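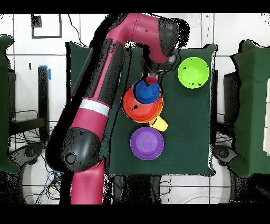 Kylie Sheehan, reading a first draft of this section, objected that a small vessel standing in a larger one is not yet a stack, and that the two cases ought to be coded apart. The objection was accepted. In what follows, "nested" is used where a bowl sits in a bowl or a cup in a cup, and "contained" where a cup has merely been put inside a bowl.

Print this page | E-mail this article

3.2 Materials and arrangement

The tableware was coloured bowls and cups from the Murwood set, laid out on a table covered with a dark green cloth. Items were free to lie in any attitude, and a cup on its side was left so. Figure 2 gives one arrangement in which containment and nesting can be compared. 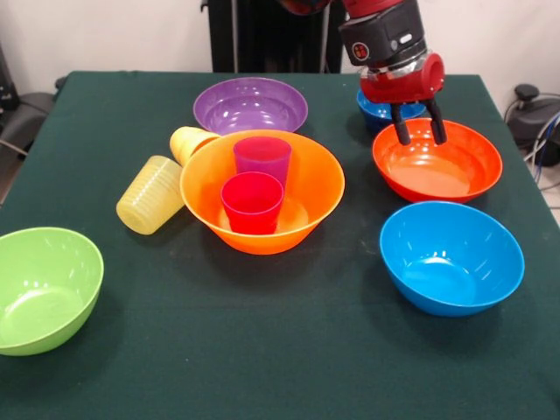
Figure 2. Bowls and cups on the green cloth. Two upright cups, one red and one magenta-pink, are contained in the large orange bowl; yellow cups lie to its left.

Contained cups were scored by the bowl that held them, whatever their colour. Nested cups raised a further difficulty: where the rims lie close together, a coder working from stills may read two cups as one. Pirihi and Partington coded 337 stills independently, with the Plosside sheet open beside them, and agreed on 88 per cent. Nearly all the disagreements concerned cups lying on their sides. These stills were coded again in December by Després, whose reading was taken as final.

Bowls gave less trouble. A bowl resting in a wider bowl leaves a visible band of the lower rim, and this band was taken as sufficient evidence of nesting. Whether the upper bowl reached the floor of the lower was not scored. Orientation was recorded for cups only, as upright, inverted or lying.

search this journal Go Advanced

Comments

Kiri Kingi
Was the Whitcombe scheme considered? It has a separate code for a cup leaning on a rim, and I would have thought you needed one.

F. Pirihi
We tried it on the first 100 stills. Leaning and lying could not be told apart often enough to keep both.

Drullik
Section 3.2 refers to the Plosside sheet but I cannot find it in the appendix.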